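Small Table, Small Claims

The Jostden idea is that a good light meal needs one mat, one bowl, one dark cup and a spoon you like the look of. Ximena Herrera lent me the booklet in May. It runs to 60 pages, and I'm not convinced it needed more than 7. I laid the things out anyway.

1. Teal and a pencil

The booklet wants one bright colour at every place. I'll give it the teal, which does stand out against pale wood. The blue pencil was for notes, and I made very few.

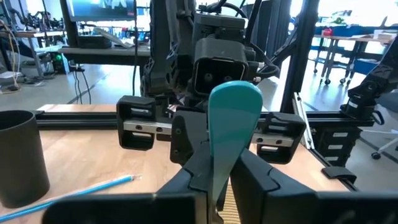 2. The dark cup

Supposedly a black inside makes you drink more slowly. I can't see why it would. It does make it hard to tell what's in there. 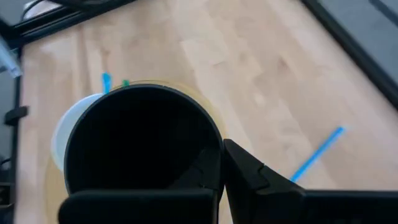
3. Bowl in the middle

A white bowl, a teal-handled spoon with a gold-coloured end, and a light blue straw left off the mat. The spoon is the one thing I'd buy again. The straw could go back in the drawer.
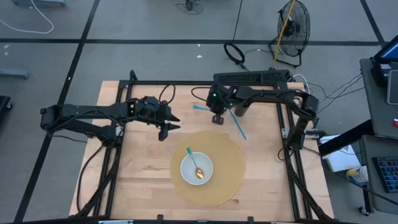 White bowl and spoon on the round mat.

4. Bowl and cup together

"Balanced", says the booklet. The cup is a good deal taller than the bowl, and I call that lopsided. The woven mat I do like, frayed rim included.
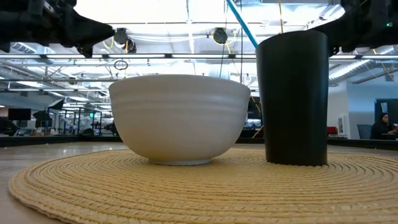
Ximena says I'm being mean about the cup, and that a short one would look lost next to a bowl that deep.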